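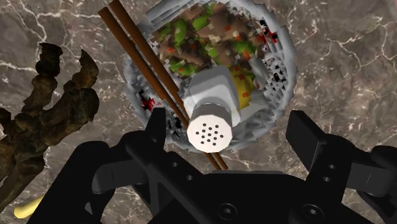
Mohcine Bensaid
Prep lead, Kuretti kitchen

We're getting two arms on the bowl line in March. Management showed us the Wada simulation, gripper below a bowl with a salt shaker in it. 16 of us work prep. What changed at your place?

stolano_nights
We do 3,000 bowls a shift, same as before the arms. Seasoning went to the machine and I went to clearing stops. More walking, less wrist pain.

N. Bakhtiari
Less wrist pain, sure. Our crew went from 36 to 22 and the pay stayed put. Ask about headcount now.

stolano_nights
Nobody was cut here. They moved people to packing.

N. Bakhtiari
Packing is nights at our site. Half of them quit.

Mohcine Bensaid
They said "no plans" on headcount. I'll ask for it in writing. Who resets the arm when it stops, you or maintenance?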